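Home | Notes | Equipment | Archive | Contact

Budgeting for the second shelf cell

Reading time: 2 minutes

Harsh Vashisht

The October round of equipment requests is now open, and I have been asked to set down how the figures for the Nimum cell were reached. The cell is the two-arm shelf station at Drernerden. The proposal is to build a second one beside it, on the same pattern, and to fund it from the ordinary equipment line.

The total requested is 3678 pounds. It excludes the arms, which are held on a lease from Rajput and will be renewed separately. It covers the table, the conveyor, the mesh rack, cabling, spare gripper fingers and the goods to be handled. Applicants often leave the last item out. Crisps and soft drinks are cheap, but bags crease with handling and must be replaced, and I have therefore entered 40 pounds a month under consumables. 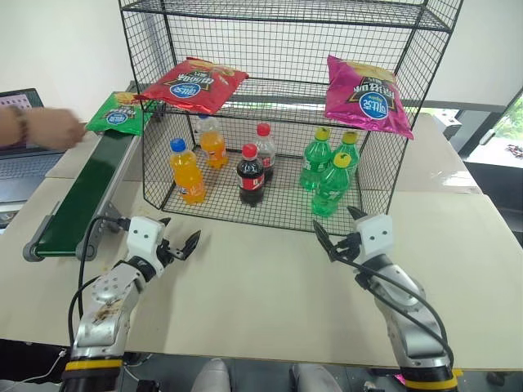

The shelf station, with crisps on the middle shelf and bottles below.

The rack is the least costly part of the station and the one that took longest to settle. Solid shelving was considered first. Wire mesh was preferred for its weight and for the ease with which the panels may be rearranged when a different layout is wanted. I have allowed for two racks, one of them to be kept in store.

The conveyor was quoted by Brusus with a delivery time of 19 working days. A shorter unit was available at a saving of 300 pounds. I do not recommend it. The present length leaves room at the far end for a person to place items by hand, and that space would be lost.

Spare fingers should be ordered with the first purchase. Carriage on small parts is charged per order, and last year we paid it four times.
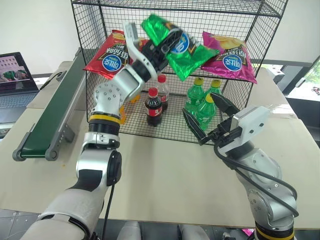

Can the conveyor be left out of the first order and added later?
It can, provided that the table is bought at full size and the cable route is fitted at the outset. The carriage charge would then be paid twice.

Three matters remain open: the floor space, the date on which the lease is renewed, and whether the second table should be fixed or on castors. My own preference is for a fixed table. Comments on the draft may be sent to me before the request is submitted, and the revised sheet will be placed under Equipment.

Previous | Next | Back to top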